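4.2 Placement onto slotted supports

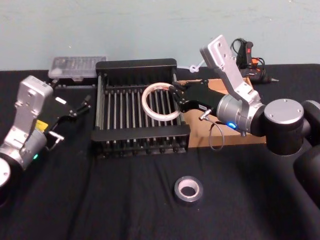 Figure 6. Rack task seen from the head camera. The right gripper holds a roll of packing tape above the rods; a second roll lies on the cloth in front of the rack.

The rack task tests the part of the Brava planner that decides when an arm should stop following a planned path and start reacting to what it feels. An object has to be brought over a row of parallel metal rods, turned so that it fits the gaps, and lowered until the rods carry it. We use rolls of tape because they are hard for the perception module in different ways. Packing tape is clear and returns little usable depth (Figure 6). Duct tape gives a clean outline, but when it lies flat on a dark cloth the lower edge of the roll is easily merged with the table.

Perception runs in two passes. The first pass segments the head camera image and fits a ring model to each tape candidate. The ring has four parameters besides its pose: inner radius, outer radius, width, and a flag for whether the core can be told apart from the tape. For clear rolls the outer radius is poorly constrained, so the fit is anchored on the core and the outer radius is kept as an interval. The second pass runs only after the grasp. It estimates the pose of the roll in the gripper and replaces the interval with a single value when the finger opening allows it.

The rack is handled separately. Earlier versions of the software tried to reconstruct the rods from depth and failed often, as the reflections along the metal left gaps in the point cloud. The current version finds the two thick end rails, which are dark and thick enough to be stable in the image, and then fits a set of evenly spaced lines between them. Only the spacing and the offset are free. This fit is done once at the start of an episode and repeated if the rails move in the image by more than 2 pixels.

Planning for the two arms is done jointly even when only one of them carries an object. The idle arm is treated as a movable obstacle with a low cost for staying where it is. We tried parking it outside the workspace first, but the extra motion made episodes longer and did not lower the number of rejected plans. Each query to the sampler is limited to 3,000 nodes. If no path is found, the query is repeated with the idle arm allowed to move freely, and after that the episode is counted as a planning failure.

The final descent is not planned. Once the roll is above the chosen gap, control passes to a compliant controller that lowers the gripper at constant speed and watches the estimated wrench at the wrist. The controller ends in one of three states – seated, blocked, or lost. A blocked descent triggers a lift and a sideways shift of half a rod spacing, after which the second pass of perception is run again. At most 2 such corrections are allowed. The lost state is reported when the finger opening changes during the descent, and the arm then holds still until the operator resets the episode.

The placement policy that selects the gap was trained in the Wernesgate simulator on 2,000 episodes with randomized rack position, rod spacing, and roll size. Other items on the table, such as storage boxes, cardboard, and hand tools, were modeled as simple boxes. The policy sees only the fitted ring and the fitted lines, never the raw image, and we made no changes to it when moving to the real arms. The wrench thresholds did need to be set again on hardware – the cable at the gripper adds a load that varies with wrist angle and is missing from the simulated model.

All episodes were logged with the Amaral recorder, which stores the planner queries next to the joint states so that a failed plan can be replayed offline. Section 4.3 uses these logs to separate perception errors from planning errors.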